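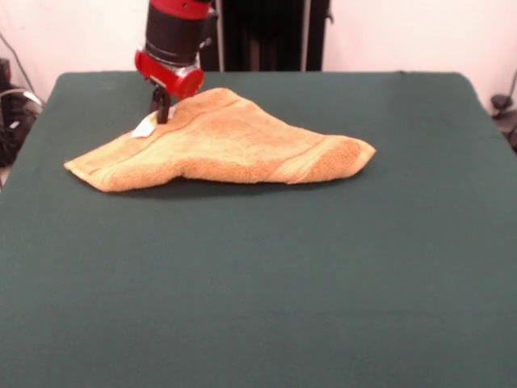

Visiting day at the Kimard check processing center

Aug 9, 2023

The invitation promised a behind-the-scenes look at how payment fraud gets caught, and a light lunch. I drove 80 miles to Hulness for it, and I want to say up front that the lunch was a wrap.

Kimard handles payments for small banks and credit unions, the kind with one drive-through lane and a bowl of hard candy. Once a year it opens the building to customers, a few people from local businesses, and anyone who writes a newsletter and asks twice. I asked twice.

Getting in took longer than I'd planned. My driver's license went through a scanner, then a man at the desk typed it all in by hand while the scanner's screen said COMPLETE. I got a badge with my last name spelled two ways, once on each side. The woman ahead of me had forgotten her ID and was sent back out to her car, so that part works.

The tour starts in the mail hall. People still send paper checks, a great many of them, and a surprising share of the fraud Kimard sees still begins with one lifted out of a mailbox. Our guide passed around a laminated check that had been washed and rewritten. The original was a water bill. The new version paid 696 dollars to a person who did not supply water. The signature was real, and that was the trouble with it. Everyone held it up to the ceiling lights and nodded as if we would have spotted it.

From there we went upstairs to the review floor, where transfers that look odd get a second pair of eyes. I had expected a wall of maps with blinking dots. There is one screen on the wall and it was showing the weather. The analysts sit in short rows with headphones on and call people up to ask whether they meant to do that. Mostly they did. People buy boats on a Tuesday night. One analyst told us the hardest calls are with customers who have been coached by the scammer to say everything is fine, and who then get annoyed at the bank for asking. She has a script for it, and she said the script is mainly silence.

The software they use for scoring is called Skallel. It replaced an older product called Phetsri, and half the floor still says "put it in Phetsri" when they mean Skallel. A transfer gets a number, and over 200 it stops and waits for a person. I asked what the scale goes up to and the guide said she would find out. She came back after lunch and said it depends.

The best hour was the tabletop drill. We were split into teams and handed a vendor email asking for new bank details before the end of the day. My team spotted the swapped letter in the address right away and was very pleased with itself. Then we phoned the number in the signature to confirm, and a cheerful voice from the next room confirmed. The number belonged to the fraudster too, of course. We had wired pretend money to a pretend account in 12 minutes, and the team from the feed store, who had simply called the vendor on the number in their old invoices, got the tote bags.

I did come home with a few things worth passing on. Call back on a number you already had. Use a gel pen on checks, as some ballpoint ink washes out easily. If you mail a check, take it inside the post office instead of leaving it in the box overnight. Ask your bank whether it offers positive pay, where it matches each check against a list you send in, and then ask what it costs, because the page about it on my own bank's site doesn't say.

The question session ran short. Somebody wanted to know how much fraud gets through, and we were told that figure isn't shared. Somebody else wanted to know about parking.

On the way out I handed back my badge, and the man at the desk checked it against the list and asked me which spelling was right. There's another visiting day planned for October, aimed at bookkeepers and church offices. Sign-up is by email. I called the main number to make sure the address was theirs, and got put on hold.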